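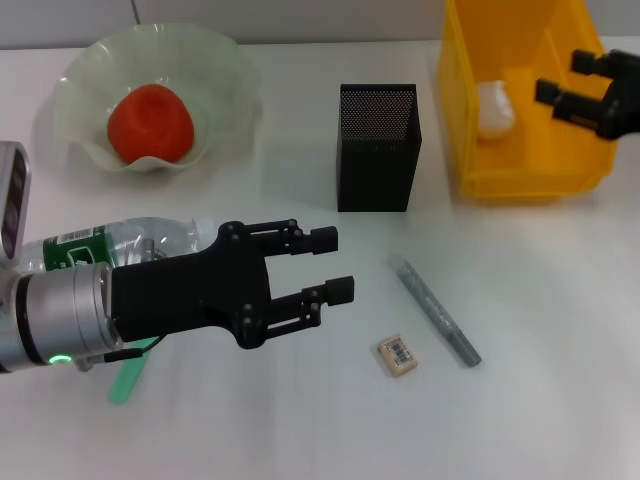 4. Matching adverts to pages without knowing the reader

Contextual matching is the part of this study we most looked forward to writing up, because it asks so little of the person on the other side of the screen. The matcher reads the page, works out what it is about and picks an advert to suit. No cookie is set, no profile is looked up, and the whole job is done before the page has finished loading. The hard part is deciding what "about" means. Words on a page pull in several directions at once, and pictures pull in still more: a single rounded red object sitting in a pale green bowl with a wavy rim (Figure 3) can fairly be filed under food or under homeware, and an advertiser selling saucepans would be happy with either label while one selling garden seeds might want neither. We therefore kept the two sources of evidence, words and pictures, apart for as long as we could and joined them only at the last step.

4.1 The pages and the labels

All pages came from Kanadano, a network of small publishers whose sites run from allotment diaries to local cycling news. We took 290 pages, all of them live in September, and had each one labelled by hand from a list of 40 topics. A page could carry more than one topic if the labellers felt it needed it, and many did. This was a lovely stage of the work! Reading small sites closely reminds you how far the web strays from the tidy folders that advertising systems keep for it. A page on mending a bicycle wheel would wander off into a cake recipe halfway down, and a review of a walking route would end in a long and rather moving passage about a dog. We left such pages in. They are what a real matcher has to deal with, and taking them out would have flattered every system we tried.

Labellers saw the page as a reader would, with its headings and pictures in place but with all adverts removed. Early on we had left the adverts in, and found that people were labelling the advert as often as the page (a large banner for running shoes makes nearly anything look like sport). Those first labels were thrown away and the pages were done again.

4.2 The two matchers

Vollon works on words alone. It splits a page into passages, gives each passage a score for every topic, and then adds the scores up with more weight on the opening and on the headings. We changed one thing from the version set out in Section 3, which was to stop it reading menus and footers. These are repeated on every page of a site, so a cycling site with "Recipes" in its menu would gain a trace of food on every page it owned. Cutting them out was a small job and it cleared away a whole family of silly matches.

Brennan works on pictures alone. It names whatever it can find in each one and turns the names into topics by way of a lookup table. The table is short and plain, and we grew very fond of it, as you can open it, read a line and see exactly why a page was given the topic it was given. Where a picture offers several topics, Brennan keeps them all and shares the score between them.

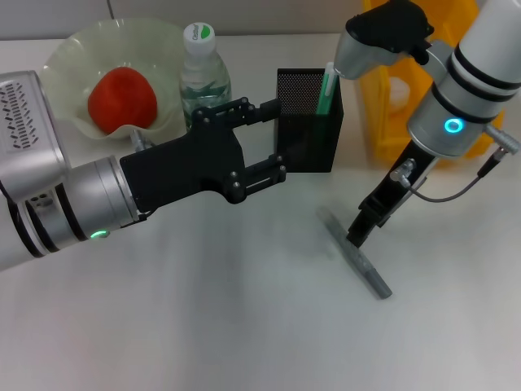

Joining the two is done by a simple rule. If both matchers agree on a topic, that topic wins. If they disagree, the words win, unless the words are so few that Vollon reports a low score for everything, in which case Brennan is allowed to decide. We tried cleverer ways of mixing the scores and were glad to come back to this one. It can be explained to a publisher over the phone, and when it goes wrong you can usually say which half was at fault.

4.3 What the joined matcher does well

The most pleasing results were on pages with very little text. Photo diaries and craft galleries have always been awkward for contextual adverts: the words may be nothing more than a title and a line of thanks, and a matcher based on words alone tends to fall back on whatever the site as a whole is about. With Brennan's help these pages were placed far more sensibly. A gallery of hand-knitted hats on a site mostly given over to camping was matched to wool and patterns, where before it had been offered tents.

Long pages gained less, as we had expected. Vollon already had plenty to go on, and pictures on long pages are often there for colour and have little to do with the writing around them. This is worth dwelling on. A good deal of past work treats the pictures on a page as a kind of summary of it, and on the Kanadano sites that is plainly untrue. A post about broadband prices might carry a picture of a harbour. The rule that lets words win protects against this, and we would urge anyone building a similar system to keep some form of it.

4.4 What it does badly

Tone is still a closed book to both matchers. A furious complaint about a washing machine and a warm review of the same model look much alike to Vollon, and an advert for that model was happily placed beside each. Advertisers mind this a great deal, and so do readers. We think the answer lies in a separate check for mood that runs after the topic has been chosen, so that a page can be right on topic and still be passed over.

Shared scores cause trouble of a different kind. When Brennan spreads a picture across many topics, each share becomes so thin that a stray word in the text can tip the balance. Raising the bar for what counts as a share helped on picture-heavy pages and did harm elsewhere, so the bar was put back where it had been.

There is also the matter of supply. Pellari, the buying tool through which the test adverts were served, held plenty of stock for travel and for the home but very little for some of the smaller topics. A page on bell-ringing could be labelled perfectly and still be given a hotel, there being nothing closer to hand. We count these as correct labels, and report the adverts served separately in Section 5, where the gap between the two can be seen topic by topic.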